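香薰蜡烛门店陈列与售后分享
讲者备注
29/01/2024

开场
先问在座有多少人自己店里卖蜡烛,举手就行,不用点名。然后直接进主题:这次只讲到货以后的事,不讲调香。
我们在 Horthorpe 的门店面积不大,香薰类占一面墙,在售 187 款,其中杯装蜡烛最多,其余是蜡片和扩香。

第一页 首次点燃
顾客投诉最多的是“中间烧出一个洞”。
要点:第一次点燃要让表面的蜡全部化开,烧到杯壁再熄。时间不够,以后每次都会沿着原来的小圈往下陷。
店员在收银时口头说一遍,比印在盒底有效。盒底的字很多人不看。
这里停一下,让大家记。

第二页 烛芯
每次点之前把烛芯剪到五毫米左右。木芯要更短,用手指掰掉烧黑的部分即可。
黑烟多半是烛芯太长,或者放在风口。先问这两点,再谈退换。

第三页 陈列
Tangen 系列味道重,和 Rollow 的清淡款要分开放,中间隔一层无香的烛台。去年五月我们把两个系列混放,顾客闻三款以后就分不出来了,退货也跟着多。
试闻用盖子,不用杯身。盖子每周擦一次。
橱窗不放蜡烛实物,夏天会出油、变色,只放空杯和包装盒。
同一层架上香型不超过 7 个。

第四页 库存
Bosmont 仓库发来的货按批次放,先到先出。上一批到货 700 件,上架 639 件,其余留作补货和换货。
堆放不要超过四层,杯口朝上。冬天刚到的货先在室内放一夜再拆,温差大时蜡面容易开裂。
有人会问开裂能不能卖。我的答法:不影响燃烧,但要告诉顾客,可以打折。

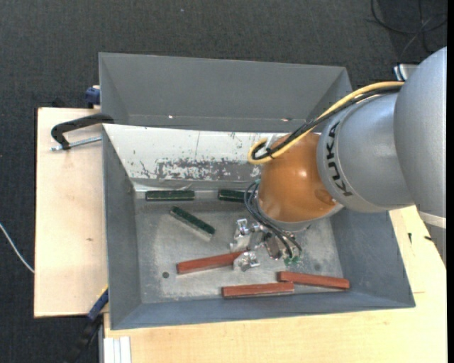

第五页 售后
收到投诉先要三样信息:批次号、烧了多久、放在什么位置。
杯子有裂纹的一律停用并换新,不讨论原因。
剩余蜡液不到一厘米时就不要再点。空杯用热水泡一下,残蜡浮起来捞掉,不要倒进下水道。

提问
可能被问到:大豆蜡和石蜡哪个好。回答控制在一分钟内,说清楚我们两种都卖,各自的燃烧时间看标签。
可能被问到:价格。请对方会后到前台拿报价单。
讲义放在门口桌上,每家店拿一份。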